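Estíbaliz Zabala
posting through my lunch again

1/
OK so a few of you asked how it's going at work with the robot, and I keep typing long replies and deleting them. Thread time! I do kit packing and small assembly at Quintana, have for 5 years, and since March one of our benches has had a two-armed robot on it. We call it Kasia.

2/
First thing, no one on my shift got let go. I know that's what everyone wants to know, my mom asked before I'd even sat down. Two of us got moved off packing and onto the robot bench, me and Busisiwe Mabuza, and the pay bump is small but it's there.

3/
What changed is what my hands do all day. I used to close around 300 kits a shift and by the end my thumbs were toast. Now I mostly set things out, show the arms a move, watch, fix, show it again. My thumbs are great. My neck, from all the leaning in and staring, not so much.

4/
And it is SO much slower than a person, at least at our place. Ramiro Requena (nights, packs like a machine himself) came by early to see it and stood there for one whole pick-up with his coat on. Then he said "that's it?" and went to get coffee.

5/
My office these days, yellow mat and all. I've spent more time looking at those two grippers up close than at my own kids' homework.
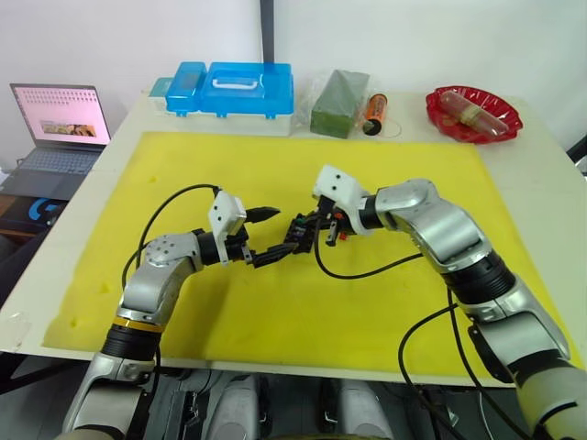

WHAT I LIKE

6/
People ask me things now! Covadonga Arrieta from planning sat with us for an hour and wanted to know how I decide which part goes in first. I'd never had to say it out loud. Took me forever -- I kept grabbing the parts to show her.

7/
Also I can stop. On the packing line you don't stop, you wave for cover and feel bad. On Kasia's bench I hit pause, stretch, write my note, carry on.

WHAT I DON'T

8/
It's lonelier. The line was loud and we talked all day long, birthdays, who's selling a couch, everything. Busisiwe and I trade off, so half the time it's me and the arms and the radio.

9/
And the log. Every try goes in the log, good or bad, with a reason. "Missed" isn't a reason, apparently. Oluwatosin Nwachukwu, our lead, sends those back (nicely, but he sends them back). I now have opinions about finger pads and mat stains that I can't share with anyone at a party.

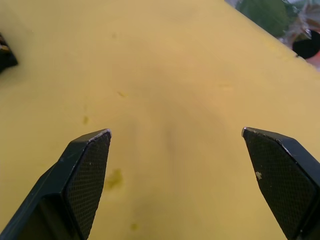
Fingers open, nothing between them, and my friend the green blotch over on the left.

10/
Would I go back to packing? Ask me in winter. Right now I'd say two days there and the rest here, and I told Oluwatosin that and he wrote it down, so we'll see.

11/
Someone asked if we get a say in which jobs it learns next. Kind of? There's a sheet by the time clock and you can put your name next to a task. Mine says folding the little inserts -- please, please take the inserts.

12/
Break's over, will answer replies tonight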